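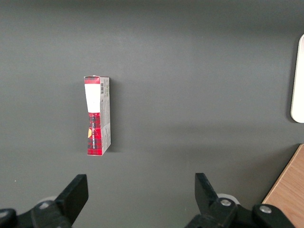

Le rassemblement des anciennes de Skistton revient au printemps, et vous êtes déjà nombreux à nous écrire pour savoir comment inscrire une moto, où dormir et quoi apporter ! Voici les réponses aux questions qui tombent le plus souvent. Pour la bourse aux pièces, tout se vend, du cadre complet au petit carton haut et étroit, un peu cabossé sur le dessus, posé tout seul sur une table grise : c'est souvent devant ce genre de boîte qu'on passe le meilleur quart d'heure de la journée.

Quelles motos sont acceptées ?
Toutes les machines mises en circulation avant 1994, quelle que soit la cylindrée. Side-cars, cyclomoteurs et prototypes maison sont les bienvenus. Si la vôtre est en cours de restauration, venez quand même - une moto sans réservoir attire toujours du monde et on adore en discuter.

Combien de places y a-t-il ?
200 motos en exposition, plus 60 emplacements pour la bourse. Les inscriptions ferment le 1er mai 2019. Passé cette date, liste d'attente.

Ma moto doit-elle rouler ?
Pour l'exposition, non. Pour la balade, oui, avec assurance et papiers en règle. Prévoyez le plein avant d'arriver, il n'y a pas de pompe au village.

Quel est le parcours de la balade ?
On part de la place, on monte au col de Jasance et on redescend par la vallée. Onze virages en épingle dans la montée, un vrai bonheur en monocylindre ! Le rythme est tranquille et un fourgon ferme la marche pour les pannes.

Y aura-t-il des machines de cinéma ?
Oui, et on en est très fiers ! Kanyarat Chantharasri amène la Cheema 350 qu'elle a préparée pour les cascades d'un long métrage tourné dans la région. Elle la démarrera deux fois dans l'après-midi, alors tendez l'oreille.

Peut-on faire régler un carburateur sur place ?
Sang Mạc tient l'atelier ouvert toute la journée, sous le grand barnum. Apportez vos gicleurs et vos joints, il fournit l'outillage et beaucoup de patience. Pas de soudure pendant l'événement.

Comment réserver une table à la bourse ?
Par le formulaire d'inscription, en cochant « exposant pièces ». Les tables sont fournies, pas les nappes ni les parasols. Merci d'indiquer les prix, ça évite bien des allers-retours.

Où dormir ?
Au camping Stoneo, à deux pas du terrain. Il rouvre en avril et les motards peuvent garer leur machine à côté de la tente.

Et s'il pleut ?
On maintient tout sauf la balade, qui peut être raccourcie. Prenez une bâche.

Les chiens sont-ils admis ?
Oui, en laisse, et loin des échappements libres.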